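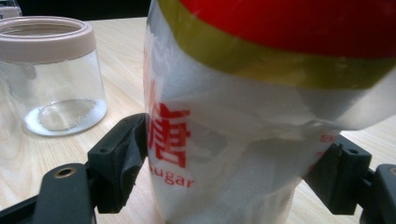 Where can my mother get her flu and shingles shots in Trirkthorpe?
Posted by Golnar Mirzaei

Hi everyone! Mom is 65 and doesn't drive anymore, and the clinic she loved closed in January. The nearest pharmacy is 30 miles off, and the bus is no picnic. 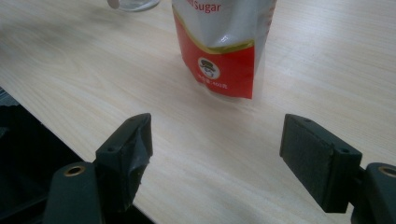
She'd rather not ask the neighbors again, bless her. Is there anything closer?

Rasa Org
Oh, I feel for her! Call the county health office and ask for the home visit list. My aunt got on it and a very sweet nurse came out at 9 in the morning.

Thierry Ferrand
try the library, they had shots there last fall I think 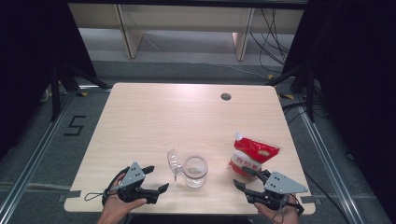

Glass jar and bag on the table

Golnar Mirzaei
Thank you both, I'm calling the county after lunch!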